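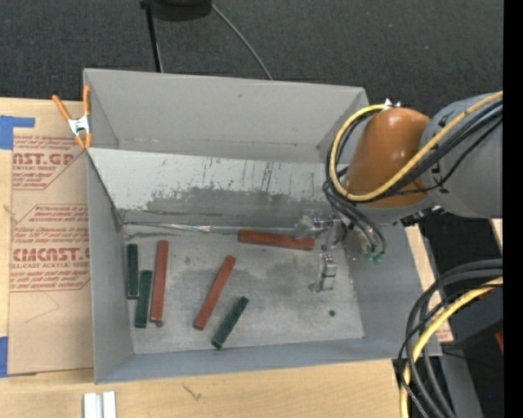
A reader of the Bonduvville trade bulletin once objected that a tote is simply a box with a part number, and that the sloped wall does nothing a straight one could not do with a label and a little patience. Most writing on parts presentation takes the opposite view. In manual assembly and kitting, **parts presentation** is the arrangement of components at the point of use so that a worker can find, grasp and remove them with little searching or reaching. The field covers containers, racks, feed direction, part orientation and the replacement of empties.

## Terminology

*Bulk presentation* means that parts lie in a container in no set order. *Oriented presentation* means that each part faces a known way, usually in a tray, nest or magazine. *Kitted presentation* groups the parts for one finished unit and delivers them together. A station may use all three – fasteners in bulk, housings oriented, and trim in kits.

The word *bin* is used loosely. In some plants it refers only to small open-front containers hung from a louvered panel; in others it includes floor crates.

## Container geometry

The main dimensions are opening width, depth and wall angle. A deep container holds more stock but forces the wrist to bend over the rim as the level drops. Sloped inner surfaces move parts toward the lowest area of the floor, which shortens the reach for the last few pieces. The slope must be steeper than the angle at which the part begins to slide on the wall material. Oily parts slide at low angles; rubber parts may not slide at all, and a slope then only reduces capacity.

Flat parts are harder to pick from a bare floor than round ones. A thin plate resting flush offers no edge for the fingertips. Ribbed mats and dimpled liners raise the part slightly and are the usual remedy.

## Rack placement

Containers used on every cycle are placed between elbow and shoulder height and within forearm reach. Those used less often go higher, lower or to the side. Heavy parts are kept near elbow height regardless of how often they are picked.

In the Kuda layout, containers are tilted toward the worker and arranged in an arc in order of use. The Darko layout keeps them in straight rows and relies on position codes. The first suits stations that build one product, and the second is easier to change over when the product mix varies.

## Color coding

Parts that share a shape but differ in grade or length are often colored to prevent mix-ups. Red and green are a poor pair where color alone carries the meaning, as many people with color vision deficiency confuse them. A notch, a stamped mark or a separate container is normally added.

## Replenishment

In a two-bin system the worker empties the front container and then draws from the one behind it, and the empty serves as the reorder signal. Container quantity is set from hourly use and delivery interval. With 50 parts used per hour and a delivery every two hours, each container must hold at least 100 parts plus a safety margin.

The Gistodari method replaces the second container with a fixed line painted inside the first. It saves rack space but depends on the worker noticing the line, and it performs badly with parts that settle unevenly.

## See also

- Kitting
- Gravity flow rack
- Line balancing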